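Section 2: Your first loaf in the Zornis

Okay, you've washed the pan and found a spot for the machine, so let's bake! I always start people on plain white bread (it's what I still make most weeks).

1. Lift the pan out before you add anything. I've poured water straight into the machine by accident and it's a miserable cleanup.

2. Pour in 300 ml of lukewarm water, then 2 tablespoons of oil.

3. Add 458 g of bread flour. Yes, that's a fussy number! Lyle Quintanilla and I kept nudging it up until the top stopped sinking.

4. Sprinkle 9 g of salt into one corner. Make a little dent in the middle of the flour and put the yeast in there, one level teaspoon.

Note: If you're using the delay timer, keep the yeast well away from the water.

5. Click the pan back in, close the lid, choose Basic and medium crust, and press Start.

6. Peek at the dough once it's been kneading for a few minutes. You want a soft, smooth ball. Too sticky? Add flour, a spoonful at a time.
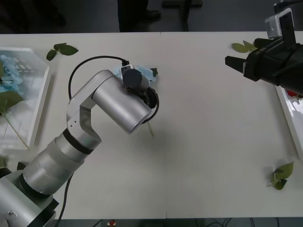 7. When it beeps, put on oven mitts and tip the loaf onto a rack. Check the bottom for the paddle, which loves to hide in there.

Caution: The pan and the inside of the lid stay very hot after the beep. Don't set the pan on a plastic counter mat.

8. Let the loaf cool for an hour before slicing. I rarely make it that long, but the slices do come out neater.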